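Accueil > Vie locale > Inmont

Papier kraft : la coopérative Lasach augmente ses tarifs

Par la rédaction, mars

Le rouleau de 100 mètres passe à 22 euros à Inmont. Motif avancé : le prix de la pâte, et le transport. Les commerçants du marché, gros clients, râlent un peu — certains regardent déja ailleurs. Pas de hausse en revanche sur les sacs.

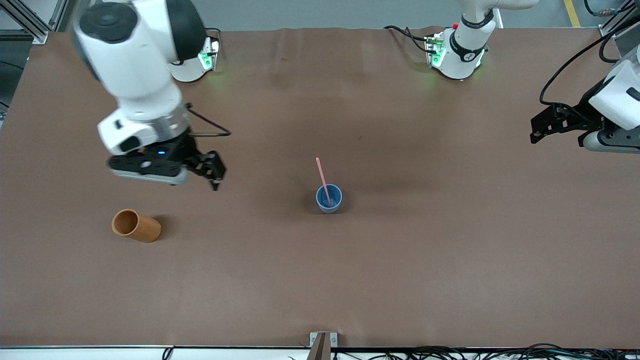

Les commandes passées avant la fin du mois restent à l'ancien tarif. Retrait au dépot Lasach, jusqu'à 18 h. Livraison maintenue pour les écoles.

Dernière mise à jour : 17 h 40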